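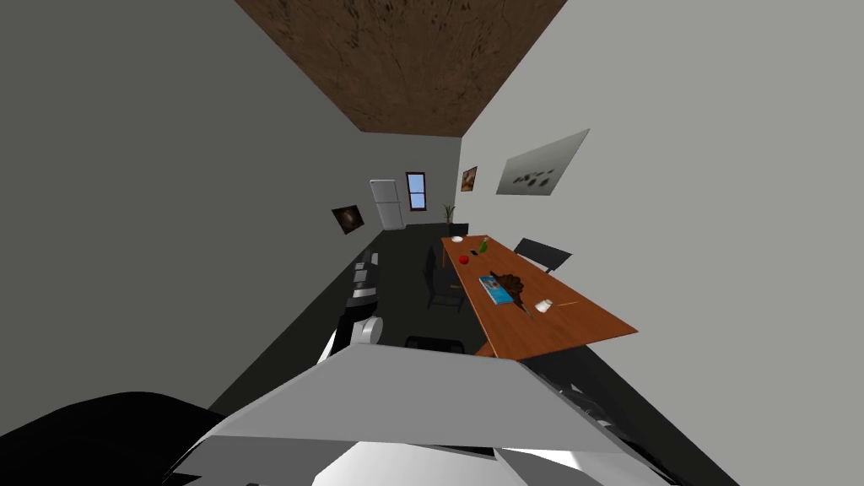

Stikaton mandolin

By Rhiannon Yorath
Sep 27, 2020

The Stikaton is a flat-backed, eight-string mandolin developed by the instrument maker Ettore Pellegrini in the mill town of Groston and later built in small numbers at his second workshop in Ganwood. It is best known for its deep body, its unusually long neck, and a warm, woody voice that sits somewhere between a standard mandolin and an octave mandolin. Players love it for song accompaniment, and a good one is a joy to hear in a small room with a singer and a fiddle.

The name covers a family of instruments. The main model is the plain Stikaton, with an oval sound hole and very little decoration. The Rivera, which came later, has a carved top and a brighter sound. Both share the same scale length, the same bridge design, and the same neck joint, and parts such as tuners and tailpieces will swap between them.

Background

Pellegrini trained as a guitar repairer and came to mandolins sideways. Much of his early work in Groston was on worn-out bowl-backs, the round, ribbed instruments that had come over with immigrant families and spent decades on top of wardrobes. He admired their ringing treble but found them hard to hold, and many of his customers said the same thing. They slid off the lap, they dug into the ribs, and the necks were narrow enough to cramp the hand.

His first attempts at a more comfortable mandolin were simply guitar construction scaled down. These had flat tops braced with an X pattern and sides bent from thin mahogany. They were easy to play and rather quiet. Two of them survive in playable condition, and although they lack the punch of the later instruments, they already have the sweet low G that became the Stikaton's calling card.

The breakthrough was depth. Pellegrini made the sides much taller at the tail than at the neck, so that the body is wedge-shaped when seen from the side. This gave the air inside more room without making the outline any bigger, and the low strings woke up at once. He took the new mandolin to a June gathering of string bands at Ganwood, where it was passed from player to player all afternoon, and he went home with enough orders to stop taking repair work for the rest of the year.

Design and construction

Top. The standard top is Engelmann spruce, bent very slightly over a hot iron across a line just behind the bridge. This bend, sometimes called a cant, is borrowed from the older Neapolitan mandolins and helps a thin top stand up to the downward push of eight steel strings. Cedar was offered as an option. Cedar-topped Stikatons are softer in tone and respond beautifully to a light touch, though they can sound a little blurred when strummed hard.

Bracing. Three ladder braces run across the top, one above the sound hole and two below. The lowest is set at an angle, with its bass end closer to the tail. Pellegrini believed this let the bass side of the top move more freely, and he stuck to the idea through every model.

Back and sides. Most are mahogany or maple. A few were built in walnut, and these have a devoted following for their dry, quick sound - lovely for crosspicking, where every note needs its own space. The back is flat across its width with a gentle arch along its length.

Neck. The neck joins the body at the twelfth fret, two frets further out than on many mandolins of the period. It is fixed with a dovetail and has a steel reinforcing bar. Early necks had no adjustable truss rod, which means that fret work has to be planned around whatever curve the neck has settled into. An adjustable rod became standard with the arrival of the Rivera.

Bridge and tailpiece. The bridge is a single piece of ebony with a bone insert, notched separately for each pair of strings. It isn't glued down. String pressure alone holds it in place, and it has to be positioned by ear or with a tuner whenever all the strings are taken off at once. The tailpiece is a simple folded brass plate with hooks, covered on some examples by a small engraved cap.

Finish. Thin oil varnish, brushed on and rubbed back by hand. It picks up marks easily and wears through at the forearm, and many owners feel that a well-worn Stikaton looks even better than a fresh one.

Tuning and strings

The usual tuning is G-D-A-E, the same as a violin, in four unison pairs. Because of the longer scale, strings of standard gauge feel tighter than they would on an ordinary mandolin. Pellegrini recommended light gauge phosphor bronze for the plain model. Some players tune the whole instrument down a whole step, to F-C-G-D, and use a capo at the second fret when they need standard pitch. The lowered tuning gives a wonderfully dark, rolling sound and takes some of the strain off the top.

Other tunings turn up often among song accompanists. G-D-A-D is popular for modal tunes and lets the top pair ring as a drone. A-E-A-E is used by old-time players who want to match a cross-tuned fiddle. The low pair can sound slightly sharp on the first attack when it is tuned up this way, especially with lighter strings.

Sound and playing character

A Stikaton doesn't have the hard, cutting bark that bluegrass players look for in a chop chord, and it was never meant to. The attack is rounder and the notes last longer. Chords bloom. Slow airs and waltzes suit it wonderfully, and tremolo playing has a smooth, almost vocal quality that owes a good deal to those old bowl-backs on Pellegrini's bench.

The pick matters a great deal. A thick, rounded pick brings out the body of the sound, while a thin one gives a papery click that the deep body seems to exaggerate. Picking over the end of the fingerboard gives the fullest tone. Closer to the bridge the sound becomes wiry and clear, useful for short lead breaks in a band.

In a larger group the instrument can be overpowered by banjos and big-bodied guitars. Many owners fit a small contact pickup under the bridge foot on the treble side. The wedge shape leaves plenty of depth at the tail for an end-pin jack, and the job can be done without cutting into the sides.

The Rivera

The Rivera was Pellegrini's answer to players who wanted more volume. It keeps the wedge-shaped body but replaces the bent flat top with a carved spruce one and swaps the oval hole for a pair of f-shaped holes. Two tone bars run lengthwise in place of the ladder braces. The result is louder, brighter, and quicker off the mark, with less of the low-end warmth of the plain model.

Opinion is happily divided. Fans of the Rivera point to its balance from the lowest string to the highest and its strength up the neck. Fans of the original say that the carved top lost the very thing that made the design special. A fair number of players own one of each, which is probably the nicest way to settle it.

Production and identification

Total production of all models came to 2,142 instruments. Of these, 60 were left-handed, all built to order with the bracing mirrored as well as the bridge and nut. Left-handed Stikatons are highly prized and seldom change hands.

Groston-built instruments have a paper label visible through the sound hole, signed in ink. Ganwood instruments have the name branded into the back brace instead. On the Rivera the brand can be seen through the bass-side f-hole with a small flashlight. The headstock is plain on nearly all examples, with a shallow dip at the top that makes a handy quick check from across a room.

Care and common repairs

The most frequent problem is sinking of the top in front of the bridge, usually caused by years of heavy strings. A small amount of dip is normal and harmless. If the action has become uneven or the braces have come loose, the top can be reglued and eased back into shape through the oval hole, a fiddly but well-understood repair.

Worn nut slots are also common on the A pair. The tuners on earlier instruments are stiff by modern standards and benefit from a tiny drop of light oil on each gear.

See also: Octave mandolin; Flat-top mandolin; Neapolitan mandolin; Ladder bracing

Filed under: Mandolin family | Plucked strings | Folk instruments

Last updated by the editors following corrections to the bracing section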